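Chapter 6
Hanging Small Things

Socks, mostly. Also underwear, dishcloths, baby hats, the belt that came off the bathrobe, and whatever you find at the bottom of the washer after you thought you were done. In Chapter 5 we dealt with sheets and towels, which are big and heavy and easy to love because one item fills half a line. Now we get to the stuff that takes three times as long and covers almost nothing!

I learned to hang laundry in my aunt's upstairs hallway in Hendgate, where there was no yard and no dryer and one radiator that worked. She had a folding rack for shirts and a round thing with pegs on it for everything smaller than a pillowcase. I hated the round thing. It spun, it tangled with itself in the drawer, and if you loaded one side first the whole business tipped over like a plate on a stick. I was nine or so before I worked out that you could just go back and forth, one peg on this side, one on the other, and it would stay level.

That's really the first half of this chapter. The second half is about pegs themselves, and why the color of them matters less than people think and the springs matter more.

A few words you'll need before we start. A peg rack (some people say sock hanger, some say sock airer, my aunt said "the octopus") is any frame that hangs from above and has its pegs already attached. The rim is the outside edge. The crossbar runs across the middle and keeps the rim from folding up or sagging. The hook is whatever you hang the whole thing by, and it's the part I'd look at hardest in the store, because a frame full of wet wool socks weighs a lot more than the same frame on the shelf.

How much more? When I was putting this book together I got out the kitchen scale. One medium cotton sock, straight out of the spin cycle, weighed 80 grams. A peg rack I bought in Drollthorpe came to 203 grams empty, and with just the first few socks on it we were already at 511. I stopped weighing when I hit 700, since the hook was bending and I was standing under it.

You'll do this yourself in Activity 6.1, and please put a towel on the floor first.

Now, where to hang it. A peg rack wants air on all sides, including underneath, so a hook on the wall is a poor choice unless it sticks out a good way. A shower rail is fine. A door frame is fine if people can live with ducking. In most homes I've visited, the rack ends up in the same corner as the ironing board, and I've come to think that's a good habit. The damp things and the things waiting to be pressed are close together, and you make one trip.
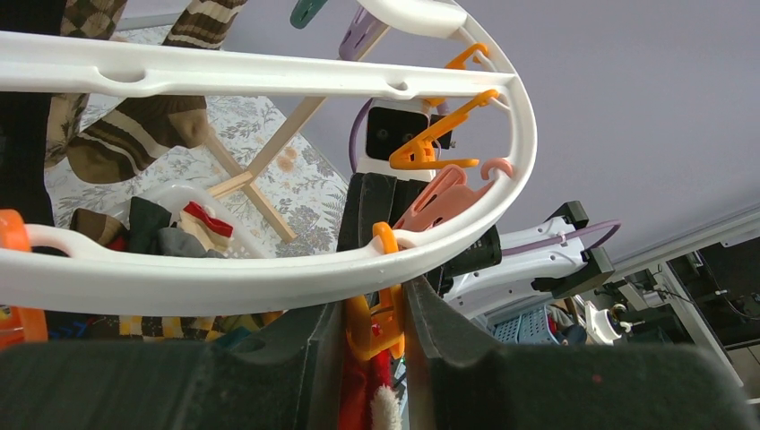
Gilles Gilbert wrote to me after the first edition to argue that a plastic peg rack is false economy, that the pegs are always the first thing to go, and that anyone with a ball of string and a bag of wooden pegs can make a better one in an evening. I've gone back and forth on this! He's right that the pegs go first. Mine lost two the first January I had it. But a peg that drops off a plastic rim can usually be swapped for another one, even if the colors end up all over the place, and string stretches when it's wet, so you spend your evening making the thing and then a few more evenings retying it. We'll build his version in section 6.4 and you can decide for yourself.

One more thing before section 6.1, and it's the question I get asked most: toe or cuff? I peg socks by the toe. The cuff has the elastic in it, and a peg biting down on elastic week after week leaves a little pucker that never quite goes away. Plenty of sensible people do the opposite, because the cuff is thicker and dries slower when it's at the bottom, where the water runs. Try one of each from the same pair and check them every hour until they're both dry. Write down the times in your laundry notebook, along with whether the window was open.

You'll need for this chapter: one peg rack, a kitchen scale, six pairs of socks (mixed cotton and wool if you have them), a towel, and a pencil.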